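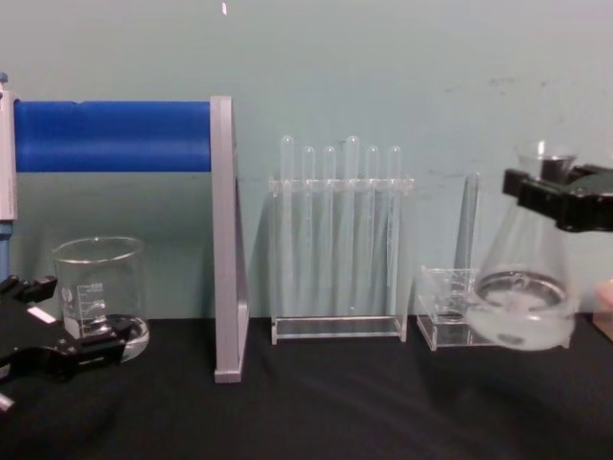 Tetbridge sent the quote for the two-arm bench cell. 2961 a month, and February was the last time anyone here looked at the glassware budget.

The Rieger rep says it pays back in 7 months. Pays back what? We run 200 samples in a good week.
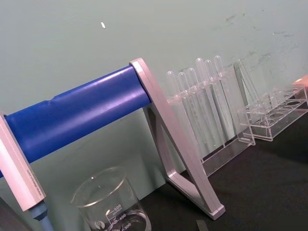
Also not in the quote: spare fingers, breakage, the service visit. Cluvside at least lists those.

I'd rent one arm first. Purchasing wants both signed for by fall.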